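## 4. Installation Delay on Paired Devices

The preceding section treated the phone as a single unit that either had or had not received an update. Many owners now carry a second device whose software depends on that of the phone, and the two do not move in step. This section reports how long paired devices remained on different releases during the study, and what owners were shown while they did.

### 4.1 Setting

The study covered phones running the Brornar operating system and the Curkier watch, which is paired to the phone through a companion application named Enix. A watch cannot fetch system software on its own. Enix downloads the watch release over the phone's connection, checks its signature, and passes it to the watch over a short-range link. Two conditions must hold before the transfer begins: the watch must be on its charger, and the phone must already run a release that the new watch software accepts as a partner.

The second condition matters most for what follows. When a new watch release requires a new phone release, an owner who postpones the phone update also postpones the watch update, whether or not the owner knows that the two are linked. In the releases examined, the notice displayed by Enix stated that the watch was "up to date" in this situation. The wording was accurate in a narrow sense, in that no eligible release was available to that watch. It was also the source of most of the confusion recorded in the interviews.

### 4.2 Data Collection

Update records were obtained for 400 paired households that had agreed to share them. Each record holds the time at which a release was first offered, the time at which the download began, the time at which it ended, and the time at which the device first reported the new version. Records of failed attempts were kept where the device was able to report them. A device that lost power during installation and was later restored from a computer appears in the data as a long gap, and these cases could not be told apart from devices that had simply been left in a drawer.

Delivery was handled by Khattak, a content service that releases an update in stages. The first stage offered each release to 1000 devices drawn at random, and later stages were opened by hand once error reports had been reviewed. Owners who checked for an update manually were moved ahead of their stage. The study did not attempt to correct for this, and the delays given below are measured from the first offer to the individual device and not from public announcement.

Collection began in February and ended when the last stage of the second release had been open for 22 days. Version numbers were recorded as reported by the device. Where phone and watch clocks disagreed, the phone clock was used.
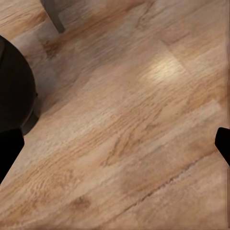 **Figure 3.** Computer-rendered view looking down on a wooden surface, with a dark rounded shape at left.

### 4.3 Results

Phones were updated well ahead of watches in both releases. In the first release, which placed no new requirement on the phone, the gap was short and was explained largely by charging habits. Owners who charged the watch overnight received the update on the first or second night after it was offered. Owners who charged it in short periods during the day often started the transfer several times before it was completed, as Enix at that time discarded a partial transfer when the watch left its charger.

The second release introduced the linked requirement described in Section 4.1, and the pattern changed. Most of the delay moved from the transfer step to the period before any watch update was offered at all. A group of owners had turned off automatic phone updates, in many cases to save storage, and these owners saw no sign in Enix that a watch release existed. Several of them contacted support to ask why a feature shown on a friend's watch was missing from their own.

Storage was a separate cause of delay. The phone needed free space for the phone release, for its unpacked files, and for the watch release held by Enix. The amount shown to the owner before download covered only the first of these. Owners who deleted photographs or applications to reach the stated amount were then asked to delete more. The records show repeated attempts within a single evening, followed in some households by no further attempt during the study.

Manual checks had less effect than expected. They shortened the wait for the phone release but had little bearing on the watch, where the limiting step was the charger or the phone version. Some owners pressed the check button in Enix many times in succession. The Khattak logs count each press as a request, and any estimate of demand drawn from those logs alone would be too high.

### 4.4 Effect of the Revised Notice

Midway through the second release, Enix was changed so that a watch held back by its phone displayed a different message. The new text named the phone release that was needed and offered a button leading to the phone's update page. To limit risk, the change was first enabled for 1000 installations, a number that included both study households and devices outside the study.

Households that received the revised notice updated the phone sooner than those that did not. The difference was clearest among owners who had turned off automatic updates. It was small among owners short of storage, who reached the update page and met the same obstacle there -- a result consistent with the findings above. No increase in failed installations was observed.

These comparisons should be read with care. The revised notice reached newer versions of Enix first, and owners who keep applications current may also be more willing to install system software. The records do not contain enough information on application updates to separate the two effects. Section 5 returns to this point in connection with the interview material, where owners describe in their own words when and why they chose to wait.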